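## Kasent Bench Sorting Kit: Setup and Good Practice

The Kasent kit is a tabletop sorting task for small arms with a two-finger gripper. It is sold to schools, training centers and labs that need a repeatable job for teaching safe operation and fair testing. The parts are a lined metal tray, one blue-rimmed and one red-rimmed dish, and wooden cubes in both colors. The arm is not included.

### Rules for a scored run

- Fix the tray to the table before power-on. Clear tape is enough.
- Keep both dishes inside the reach of the arm, with their rims clear of the tray floor.
- Start with every cube in the tray and both dishes empty.
- Blue cubes go to the blue rim, red cubes to the red rim. A cube left touching a tray wall still counts as unsorted.
- No hands past the front edge of the tray while the servos are live. If a cube has to be moved by hand, stop the arm first and log the stop.
- Do not change gripper speed partway through a set.

A standard set is 50 runs. Report all of them, including stopped runs. The Jetley score sheet has a line for each run and a column for stops. 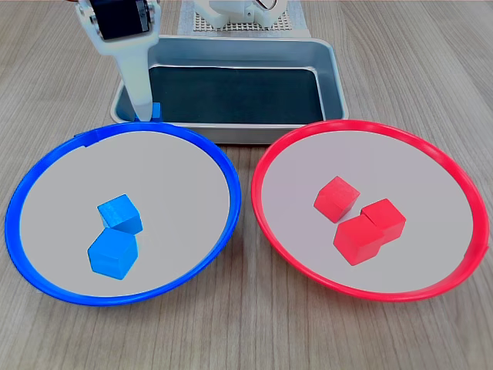
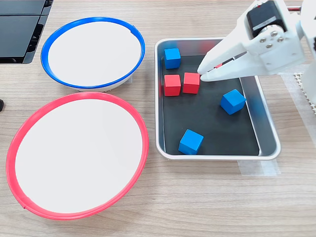 *First picture: two blue cubes and three red cubes in their matching dishes, one blue cube still in the tray. Second picture: both dishes empty and the cubes in the tray.*

### Layout notes

Corner cubes cause the most failed grasps. Use the Heffernan placement card if results from two benches are going to be compared, and write the card number on the sheet. Random placement is fine for practice.

Inspect the finger tips every 11 runs. Replace a finger that is cracked or bent, then begin a new set.

### Ordering

Spare cubes, liners and dishes are sold separately. The Trorance edition has the same contents plus 2 extra liners and a printed copy of these rules. Orders placed in November ship in 11 working days.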